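Household and Shop-Floor Handling Project
Progress report to Stodorero, second reporting period, through March
Prepared by Silvia Kadlec, project lead, Pliltstead workshop

Summary

The question Stodorero asked us to answer is whether a standard industrial arm can take over simple tidying and sorting work, in homes or on a shop floor, at a level a customer would pay for. At the end of this period our answer is: on a shop floor, for a limited range of goods, nearly. In homes, no. Most of the work since the last report went into bin-to-bin transfer, where a robot picks mixed items out of one container and puts them in another. It is a dull chore, and it comes up in returns handling, charity sorting, toy cleanup and stockroom work.

Work completed

We ran 3,205 pick attempts in the period, using a set of 141 everyday items. The set was put together by Rozália Pešek from discount stores and donations and includes kitchenware, grooming items, soft and hard toys, small tools and packaging. Items are put into the bin without any arrangement, and the arm has to choose what to pick first. An attempt counts as a success only if the item leaves the first bin, is released in the second, and needs no help from a person at any point.

The success rate for rigid items with a clear shape to hold is now good enough that Trefor Gape has stopped logging each one by hand and reviews only the failures. Soft items are still uneven. Thin flat items, such as an envelope or a plastic lid lying face down, fail more often than they succeed and we have made little headway with them.
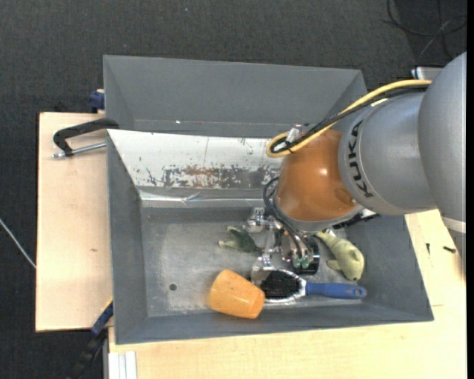 Bin picking with mixed items. The KUKA arm has its gripper over the nearer bin, with a hairbrush, a plastic cup and two toys on the bin floor.

Brushes and cups deserve a note of their own, as they have taken up a lot of time. A hairbrush can be held by the handle or the head, and the two holds behave differently once the brush is lifted. When the handle is gripped near its end, the brush tends to swing and sometimes drops during the move. The planner now prefers a point closer to the balance of the object when it can find one. Cups on their sides roll when touched. Arben Yordanov changed the approach so that the fingers close more slowly over round items, and that reduced the number of cups pushed against the wall of the bin. It also made every cup pick slower.

Items against a wall or in a corner remain the largest single cause of failure. The fingers need room on both sides of an object and the wall takes that room away. We tried a nudging move that slides the item toward the middle before picking. It works on hard items and does very little for plush.

Speed

A complete pick and place takes roughly 9 seconds when it goes well. A person doing the same job at an easy pace is several times faster. For an overnight shift with no one present, the slower pace may be acceptable. For a staffed packing bench it is not, and Fluvance, our trial partner for the shop-floor work, told us so plainly at the review meeting.

Household tasks

We spent less time here than planned. The toy cleanup trial on an open floor was started and then paused after 35 runs. The arm has to be mounted to something solid, so it reaches only a small area, and items land outside that area all the time. Lighting in the borrowed apartment changed through the day and the item detection suffered after 4 p.m. Juniper Alcantara has written up the runs separately and can send them on request. Her view, which I share, is that a fixed arm is the wrong shape for this job and that more tuning will not change that.

Problems and changes to plan

The finger pads wear faster than we budgeted for. We have moved money from travel to spares to cover this, within the limit in the grant agreement.

The Từ software module for grasp ranking was delivered late and needed rework before it would run with our controller. It has been in use since the second half of the period. Results from before and after the change are reported separately in the data annex and should not be added together.

Next period

Continue bin transfer, with priority on wall and corner picks.
Test a suction cup next to the fingers for flat items.
Run one full unattended night at the Fluvance site and report all stops, with the cause of each.
Close the open-floor toy trial and move its remaining hours to the shop-floor work, subject to Stodorero's approval.

We need a decision on the last point before the unattended night can be scheduled, as both draw on the same staff hours. Spending is otherwise in line with the budget and no extra funds are requested.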